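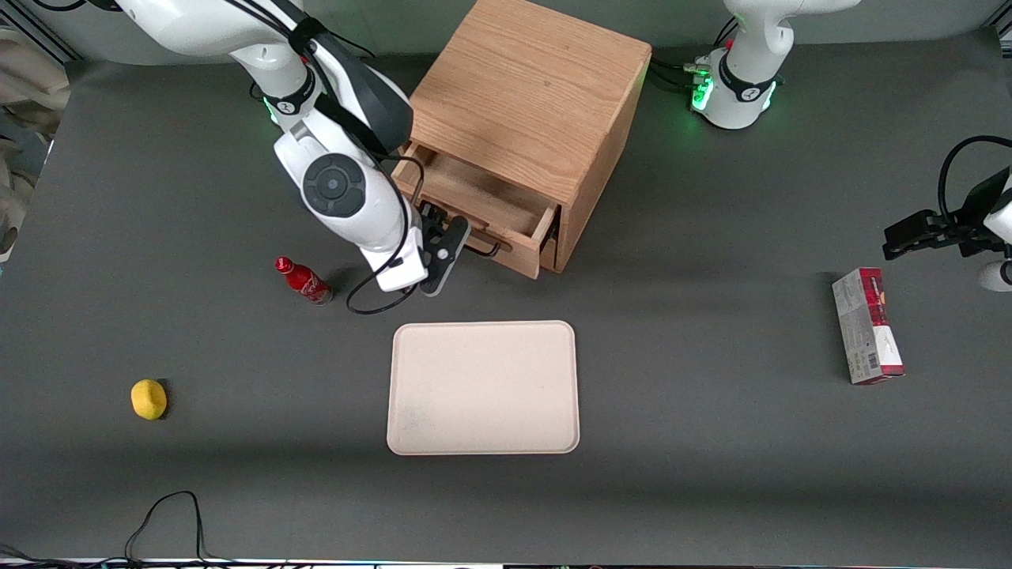

Page 2 sur 2

Tiroir qui part de travers sur petit caisson en bois clair

123 réponses -- 80 partages

**hmersha**
Je reprends le sujet pour la partie coulissage, la première page ayant surtout traité de la finition. Caisson cubique, ton chêne, fil droit visible sur le dessus et en façade, un seul tiroir, poignée barre noire fixée près du bord inférieur de la façade. Tiroir à moitié sorti, il se met légèrement en biais. Pas de coulisses métalliques : le tiroir glisse directement sur le fond du caisson. Côtés minces. Avant de tout démonter, je voudrais savoir si je dois chercher du côté du jeu latéral ou de la poignée.

**kibyung**
Jeu latéral. Un tiroir sans coulisses se guide par ses côtés, et tout ce qui manque en largeur se retrouve en angle à mi-course. Mesure la largeur extérieure du tiroir à l'avant et à l'arrière, puis la largeur intérieure du caisson aux mêmes endroits. Au-delà de 2 mm de différence totale sur un meuble de cette taille, le biais est inévitable.

**Hwayoung_Y**
Pas d'accord avec « inévitable ». J'ai un caisson Flurton avec plus de jeu que ça, et il sort droit si on tire au milieu. Le problème vient du point de traction. Une poignée courte et basse concentre l'effort, et dès qu'on la prend par une extrémité, la façade pivote. Essaie en tirant à deux mains par les bords de la façade. Si le tiroir sort droit, tu as ta réponse.

**kibyung**
Si le tiroir ne sort droit qu'à deux mains, c'est bien qu'il n'est pas guidé. Le point de traction révèle le défaut, il ne le crée pas.

**hmersha**
Mesures faites. Avant : 1,5 mm de jeu. Arrière : 3 mm. Le tiroir est donc plus étroit au fond. À deux mains il sort droit, à une main il part à gauche.

**gaeun.cho**
Vous avez donc raison tous les deux, à proportion inégale. Le jeu arrière est la cause principale. Deux bandes de placage collées sur les flancs, dans le dernier tiers, poncées jusqu'à ce que ça passe sans forcer. Fil du placage dans le sens de la course, sinon ça accroche.

**So_SG**
Le placage, je déconseille sur des côtés minces. La colle blanche apporte de l'eau d'un seul côté et la planchette tuile. Bande de glissement adhésive en polyéthylène, épaisseur 0,5 mm, une de chaque côté. J'utilise celle de chez Irkside, en rouleau. Réversible, et rien à poncer.

**gaeun.cho**
Colle contact, dans ce cas. Je n'ai jamais parlé de colle blanche.

**So_SG**
Exact. Reste que l'adhésif se change en cinq minutes quand il est usé.

**Hwayoung_Y**
Je maintiens pour la poignée. Une barre plus longue, centrée, et remontée à mi-hauteur de la façade réduit aussi le basculement vers le bas en fin de course. Avec la poignée au ras du bord inférieur, on tire sous le centre de gravité dès que le tiroir est chargé.

**kibyung**
Pour le basculement, c'est surtout la longueur engagée dans le caisson qui compte. Une butée arrière qui en garde un tiers à l'intérieur règle la question, quelle que soit la poignée. Et remonter la poignée oblige à reboucher deux trous dans un bois clair à fil droit. Ça se verra.

**hmersha**
Je ne touche pas à la façade. Bandes adhésives d'abord, butée ensuite. Une question : faut-il cirer le chant inférieur des côtés ? J'ai un pain de cire Zaris, incolore.

**So_SG**
Oui, chant inférieur seulement, en couche maigre. Pas sur les flancs avant d'avoir posé l'adhésif, il ne tiendrait pas. Dégraisser à l'alcool au préalable.

**hmersha**
Noté -- je pose les bandes, je remesure à l'arrière et je donne les cotes à la suite.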